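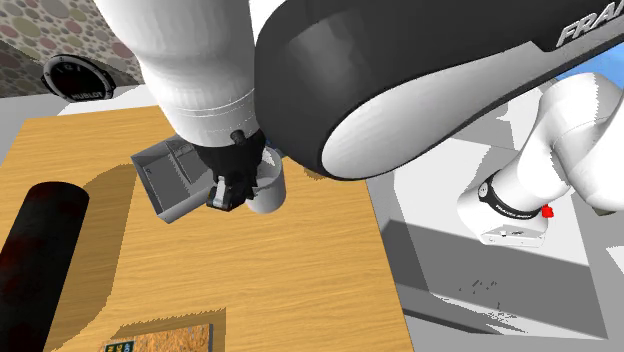

마을 기록 자료 정리 사업 중간 보고

수신: 네트워크 지원 담당 Sneha Upadhyay 님
사업명: Grernell 골짜기 구술 및 사진 기록 정리
보고 기간: 3월까지의 진행분

지난 보고 때는 솔직히 상자 더미 앞에서 어디부터 손을 대야 할지 막막하다고 적었는데, 이번에는 기쁜 소식이 많습니다! 작년 가을에 넘겨받은 Grernell 옛 협동조합 자료 가운데 목록화를 마친 것이 1,663건입니다. 편지, 조합 회의록, 씨앗 거래 장부, 결혼식과 운동회 사진, 그리고 누가 왜 모았는지 모를 버스표 묶음까지 들어 있습니다(버스표는 뒷면에 적힌 메모가 정말 재미있어서 따로 분류했습니다).

1. 목록화와 디지털 변환

목록에 올린 자료 중 941건은 스캔까지 끝났습니다. 회의록이 가장 먼저 끝났고, 지금은 장부로 넘어와 있습니다. 장부는 제본이 단단해서 펼침 각도를 좁게 잡고 한 쪽씩 찍어야 합니다. 속도는 느리지만 글씨가 또렷하게 나와서 작업하는 사람들 모두 만족하고 있습니다. 특히 초기 장부에는 품목 이름이 골짜기 사투리로 적혀 있는데, 같은 콩을 윗마을과 아랫마을이 전혀 다른 이름으로 부르고 있더군요. 이름 대조표를 만들기 시작했고, 다음 보고 때 초안을 붙이겠습니다.

파일 이름 규칙은 한 번 바꾸었습니다. 처음 규칙은 연도를 맨 앞에 두었는데 연도를 모르는 자료가 너무 많아 상자 번호를 앞에 두는 방식으로 돌렸습니다. 이미 만든 파일도 전부 새 규칙으로 고쳤습니다. 이 일에 두 주가 들어갔고, 그만큼 사진 스캔이 뒤로 밀렸습니다.

2. 구술 채록

가장 신나는 부분입니다. 채록은 58회를 마쳤습니다. 계획보다 많은데, 한 분을 뵈면 꼭 이웃 한두 분을 더 소개해 주셨기 때문입니다. Nultgate 방앗간에서 일하셨던 분들의 이야기가 이번 기간의 중심이었습니다. 새벽 네 시에 물길을 여는 순번, 큰물이 났을 때 곡식 자루를 교회 다락으로 올린 일, 방앗간 문 앞에서 부르던 노래 두 곡이 녹음되었습니다. 노래 한 곡은 세 분이 서로 다른 가사로 기억하고 계셔서 세 가지를 모두 남겼습니다.

녹취록은 채록보다 뒤처져 있습니다. 말이 빠르고 사투리가 짙은 녹음은 한 시간 분량을 받아 적는 데 꼬박 이틀이 걸립니다. 골짜기에서 자란 분을 녹취 담당으로 한 분 더 모셨고, 그 뒤로는 되묻는 일이 눈에 띄게 줄었습니다. 녹취록은 말씀하신 분께 먼저 보여 드리고 빼고 싶은 대목을 확인받은 다음에 등록합니다.

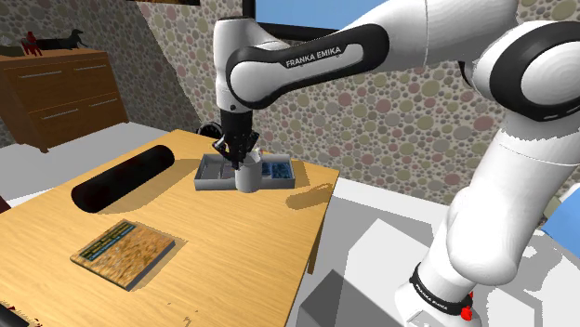
확인 과정에서 오히려 내용이 늘어나는 경우도 많았습니다. 빼 달라고 하실 줄 알았던 대목에 종이를 덧붙여 더 긴 이야기를 써 보내신 분도 계십니다. 손으로 써 주신 글은 원본 그대로 자료에 편입하고 녹취록과 서로 찾아갈 수 있게 번호를 달아 두었습니다.

3. 사진의 인물 확인

사진 367장을 큰 글씨 설명지와 함께 마을 회관에 펼쳐 놓고 이름을 아는 분이 쪽지를 붙이게 했습니다. 오후 두 시에 문을 열었는데 저녁 식사 때가 지나도록 돌아가지 않으신 분들이 계셨습니다. 운동회 단체 사진은 쪽지가 사진을 덮을 정도였고, 이름이 엇갈리는 곳은 양쪽 의견을 다 적어 두었습니다. 잘못 알려져 있던 것도 하나 바로잡았습니다. 그동안 Nultgate 다리 준공 사진으로 불리던 것은 다리 보수가 끝난 뒤의 잔치 사진이었고, 당시 잔치에서 국수를 삶으셨다는 분이 직접 알려 주셨습니다.

4. 보관 환경

중성지 상자는 Wibisono에서 들여왔습니다. 첫 납품분의 뚜껑 치수가 맞지 않아 교환했고, 두 번째 납품분은 잘 맞습니다. 서고 북쪽 벽의 습도가 비 온 뒤에 오르는 문제는 아직 남아 있습니다. 우선 그쪽 선반을 비우고 사진류를 안쪽으로 옮겼습니다. 벽 보수 견적은 한 곳에서만 받은 상태라 한 곳 더 받은 뒤 말씀드리겠습니다.

5. 예산

인건비는 계획대로 쓰고 있습니다. 교통비는 채록 횟수가 늘면서 초과되었고, 외부 스캔 용역비가 남아 있어 그 안에서 조정하고 싶습니다. 항목 변경 신청서를 별도로 보내 드렸으니 검토 부탁드립니다. 총액에는 변동이 없습니다.

6. 다음 기간에 할 일

남은 장부와 사진 스캔을 이어 갑니다. 밀린 녹취록을 먼저 줄이고, 그동안 새 채록은 건강 때문에 미루기 어려운 분들 위주로 잡겠습니다. 검색 화면은 Hirnetti로 시험판을 꾸며 보았는데, 사투리 이름으로 찾아도 표준 이름의 자료가 함께 나오게 하는 부분이 아직 매끄럽지 않습니다. 대조표가 채워지면 훨씬 나아질 것 같아 무척 기대하고 있습니다.

여름에는 작은 듣기 모임을 열 생각입니다. 방앗간 노래 녹음을 틀고, 가사를 기억하는 분들을 모시려 합니다. Sneha 님도 시간이 되시면 꼭 와 주세요! 장소는 마을 회관과 옛 학교 강당 중에서 고르고 있으며, 정해지는 대로 안내문을 보내겠습니다.

Grernell 기록 정리팀 드림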